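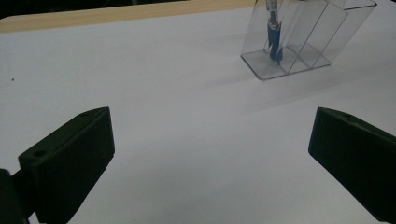
4.2 Does a divided container keep a desk tidy?

The claim that compartments make people tidier is repeated often and tested seldom. The household guides we reviewed take it for granted, and the Zernholm survey, which is the source most of them lean on, asked people whether they felt more organized after buying a desk organizer. Of the 3,972 people who answered, most said yes. We do not find this persuasive. People who have just paid for a container have a reason to think well of it, and the survey never asked what was on the desk.

Our own interest is narrower. We wanted to know what a divided container asks of the person who puts a pen away, and whether that is less work than leaving the pen where it lies. A clear acrylic organizer with slanted compartments is a fair object for this purpose, as it is the kind that the guides recommend most warmly. The argument for clear walls is that the owner can see what is inside. The argument against them is seldom made: clear walls also show the mess, and their edges are hard to pick out against a pale surface.

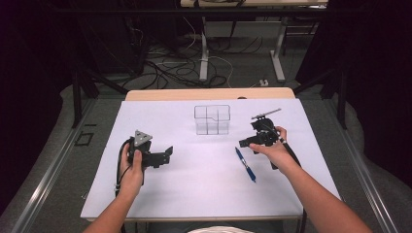
Section last changed: March, Wednesday (wording of 4.2 and 4.3; no change to tables)

Figure 4. Work surface with the clear divided container toward the back of the paper and a blue ballpoint pen lying nearer the front.

The layout in Figure 4 is a very sparse one, and we would caution against reading much into it. One pen and one container do not make a cluttered desk. The Oltetent trials used a similar arrangement and reported that pens were put away in nearly every session, a result later quoted as proof that the container works. It seems to us a result about having one pen. With a single item and several open slots there is no choice to get wrong, and no slot is ever full.

Distance is a second problem. The Skamow report moved its container by 500 millimeters between sessions and found that people stopped using it when it was out of easy reach. The authors put this down to habit. A simpler reading is that reaching is a nuisance, and that the walls between slots had little to do with it. A plain cup was not tried at either distance, so the two readings cannot be told apart.

4.3 The resting pen

A pen left on a table has no front or back as far as its owner is concerned, but it matters a good deal for putting it away. The person must pick it up, turn it upright and decide which end goes down. Guides disagree on the last point, and we could find no evidence for either side.

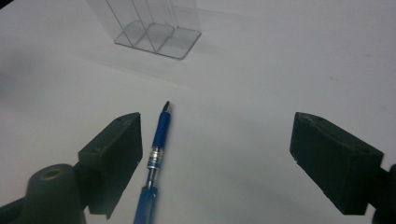

4.4 Limits of the earlier work

The Jasińska inventory lists 900 desks, and it is the only source we found that recorded loose items before and after a container was added. Even so, the desks were visited once after the change. A tidy desk on one visit tells us little about the same desk a month later. We treat the reported benefit as unproven.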